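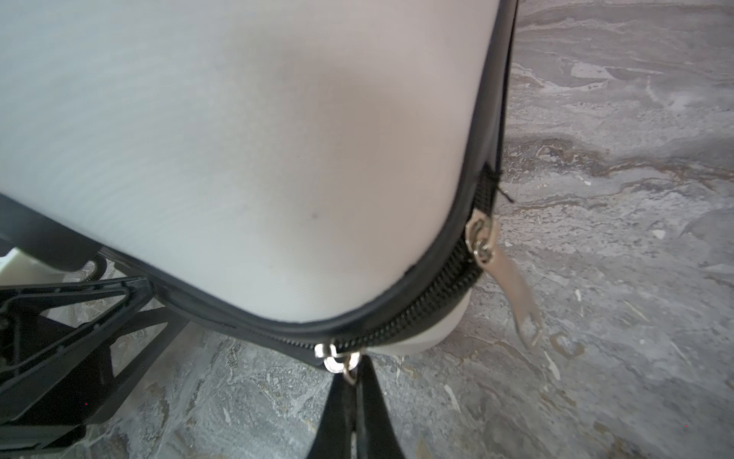 Quick one tonight, kit's in the dryer and I have maybe half an hour before it buzzes.

So the Saturday under-8s. We moved them to four a side in March, no keepers, little pop-up goals, and I've been meaning to write down how it's going before I forget. Three fields marked across one half of the big pitch at Bevness Park. Cones for corners. No lines, the lines thing was a whole argument and I lost it.

First week was chaos. Kids everywhere, two games bleeding into each other, one ball just gone (found it later in the hedge by the parking lot). A boy from the Yousafzai Tire team scored in a goal that belonged to a different game and celebrated like it was a final. We gave it to him. Why not.

Second week better. Gaps between the fields made wider. That's the single biggest fix, if you're trying this at your own club, leave more space than you think. Then leave more.

What I wanted to see was touches. Under the old setup, seven a side, my own daughter would go whole halves without kicking the thing. She'd pick at the grass. Talk to the other team's defender about dogs. So one morning I stood there with a clicker, the kind they use at doors, and followed one kid at a time. Same girl, quiet, never asks for the ball. 6 touches in a seven a side half back in the fall. First four a side morning she got 95 over the whole session. Not a fair comparison I know, different length, and I was clicking with cold thumbs so probaly missed a few. But still. 95!

Her dad asked if she could stay for the next age group too.

Complaints. Yes there are some. No keepers means the kid who loves being in goal has nothing to do, and we have one who really, really loves it. Let him do the last ten minutes in the gloves against anyone who wants to shoot at him. There's a line every week. Also parents can't work out the score. I've stopped telling them. One mom keeps her own on the back of a coffee cup and thats fine by me.

Money, for anyone who asked. Pop-up goals from Betisa, 382 dollars for the set with the pegs. The pegs are bad. They bend if the ground is even slightly hard, so buy tent stakes instead. Bibs we already had. The Stellulell app for sign-ups is free up to 20 kids per group, we are over that, so I split them into two groups called Red and Also Red. Someone signed up for both. Twice.

Coaching. Less of it, mostly. I used to shout "spread out" from the side the entire morning and it did nothing, they don't know what it means, spread out to where? Now I do a drink break every eight minutes and ask one thing. Where was the space? They point. Usually in completely different directions. Then back on.

Things still to sort: what we do when it rains and the low corner floods, whether the under-10s come across after summer (I'd say yes, their coach says over his dead body), and somebody has to pump up the balls before nine and not at nine.

OK dryer. Shin pads went in by mistake, I can hear them. More next week if I get time, will try and put up the field layout with the distances so people can stop emailing me for it.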